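Trinholm Residents' Board > Municipal Services > Surplus equipment disposal policy

S_Nyamweya
Members are advised that the Trinholm library will retire 69 desktop computers in December. The draft policy sends all units to auction. Written comments are invited.

khaemba_road
I object to auction. Last year's lot brought $1355 before fees. Donation to the Brakville adult school would serve residents better.

F. Nzioka
I respectfully disagree with the previous poster. The adult school declined 200 units in the spring, citing storage. The policy should permit sale for parts, which the draft omits. Pictures are attached. 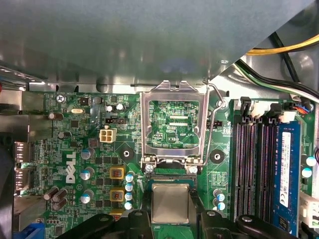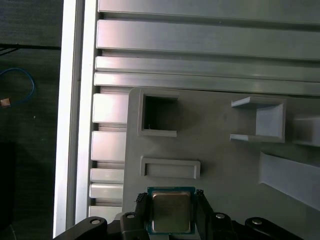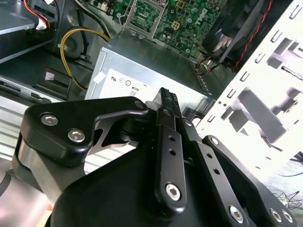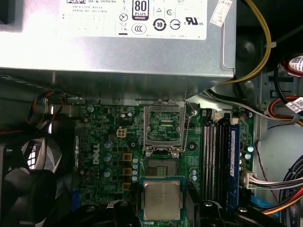
Section 4 should therefore list parts sales as a third method, with proceeds credited to the library fund.

khaemba_road
Storage was the spring objection. The school has since leased the Floratance annex. Please check before citing it.

S_Nyamweya
Both comments are entered. Drive erasure remains mandatory under any method.

F. Nzioka
I stand corrected on the annex. My position on Section 4 is unchanged.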